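4.3 Loss of grip on curved bars

The most frequent fault in the second round of collection was a slow loss of grip while the tool was holding a curved, smooth part. We had expected trouble with small parts and with soft ones. What we recorded instead was a set of failures on large, rigid objects that a person would hold without thinking: chair frames, bent handles, the rails of a trolley. In each case the fingers closed normally, the closing force reached its set value, and the part then turned or slid between the pads over the next few seconds.

We call this creep, to keep it apart from a drop, in which contact is lost at once. A drop is easy to find in the logs because the finger gap falls to zero. Creep leaves the gap almost unchanged. The motor current stays level and the tool reports a good hold until the very end, when the part leaves the pads altogether. For the first 500 recordings we had no automatic check for it, and episodes in which the part had moved were passed as clean. They were found only when Halina Wróbel went back over the video by eye to settle a separate question about lighting.

The cause is partly in the pads. The Kevar pad has a flexible mesh face held in a stiff border. On a flat surface the mesh spreads and the whole face bears on the object. On a bar that curves along its length, the border can meet the bar before the mesh has settled, and the load is then carried on two short edges. These edges act as a pivot. Any sideways pull on the object, including a light one from a person helping with the task, turns the bar about that line. The mesh follows it a little way and then lets go.

We repeated the grip on the bench with a bent steel tube and a spring balance. With the pads square to the tube, the grip held to the limit of the balance. With the tool tilted by 9 degrees, the tube began to turn at less than half that load. Raising the closing force did not help much, as the extra force went into the border. Wiping the pads between trials made no difference that we could measure.

The second part of the cause is the way the work was shared. In the chair tasks one person held the tool while another steadied or adjusted the chair by hand. The protocol, written by Gudrun Fjeld for the earlier single-operator trials, said nothing on who should let go first. When both had hold of the chair, the tool was in effect pulled by someone who could not feel how well it was gripping. In one session at Westerberg a back section came free in this way and swung down on to the wrist of the person steadying it. The injury was a bruise and no treatment was needed, but we stopped the chair tasks that day and reported the event to the site safety lead, Leopoldo Quintero.

Three changes were made before work started again in March. The closing check now compares the pad images at the start and end of each hold and sounds a tone if the object has shifted. The helper must keep their fingers clear of hinges and pivots while the tool is closed, and speaks before letting go. The operator opens the fingers only on the word from the helper. We also tried a pad with a softer border, made for us by Zesano, though it wore through at the corners after 8 sessions and we went back to the standard part.

The chair tasks remain the hardest to make safe, as the place that is easiest for the tool to grip is often close to the moving joints. Figure 6 comes from this group of tasks. The mesh-covered pads are on either side of the long black bar of the chair back, which is slightly curved and glossy, and the helper's hand is at the headrest, near the upper of the two round knobs on its bracket. A force applied at the headrest has a long lever on a grip placed this low, so a modest push from the helper can be enough to start creep at the pads. The operator's view of that hand also depends on where the operator stands, and we now ask for the two positions to be agreed before the fingers are closed.

Figure 6. Grip on the bar of an office chair back, with a helper's hand at the headrest.

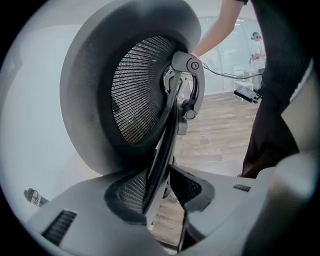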